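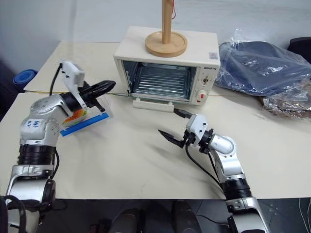
Compact toaster oven, door folded down, wire rack inside.

Dostlow Dual-Probe Oven Thermometer: Review

The dial on a small oven sets a thermostat, and the thermostat reads the air at one point, usually close to a wall. What the food gets can be quite different. The Dostlow is a two-channel thermometer meant to show that difference: one probe clips to the rack for air temperature, the other goes into the food, and both readings appear side by side on a display that stays on the counter.

In the box are the display unit, two probes, a rack clip, a folded instruction sheet and batteries. The leads are braided metal and 16 inches long. In a full-size range that is a little short if the display has to sit on the stovetop. In a countertop oven it is plenty, and the spare length needs to be tucked somewhere away from the heating elements.

Accuracy was checked first in ice water and then in boiling water at sea level. The food probe settled at 100 °C in the boil and held there. The air probe read slightly low in the same pot, within the tolerance on the instruction sheet. There is no user calibration, so a probe that drifts has to be replaced. Dostlow sells them singly, and an older Plarano probe with the same size plug did not register at all.

Response is slower than I would like. Moved from room air into a preheated oven, the air probe took seven minutes to level off. The metal sheath is thick, which smooths out the swings as the elements cycle but also hides how large they are. A bare-wire probe, like the one on the Grollero logger, will show every peak. For deciding when to put in a tray of biscuits, the smoothed figure is the more useful of the two. For diagnosing a faulty thermostat, get the Grollero.

The rack clip is the weak part. It grips a heavy oven rack well and slides on thin wire, and on the Boersma countertop oven I use most, it rotated until the probe tip pointed down at the lower element. Mylene Lumbao, who tested the same kit at home, fixed hers with a twist of stainless wire – I have copied her. Door closure was fine on both ovens. The leads are flat enough near the hinge that the gap was no wider than a sheet of card.

The alarm can be set on either channel, high or low. It is loud enough to hear from the next room and cannot be turned down. Settings survive power-off, but the choice of Fahrenheit or Celsius does not, and the unit always wakes up in Fahrenheit.

Battery life is quoted at 100 hours with the backlight off. I did not run it that long. The backlight switches off by itself after a few seconds and there is no option to keep it on.

Recommended for small ovens, with the clip replaced. Owners of a full-size range should look for longer leads.

Ladi Usman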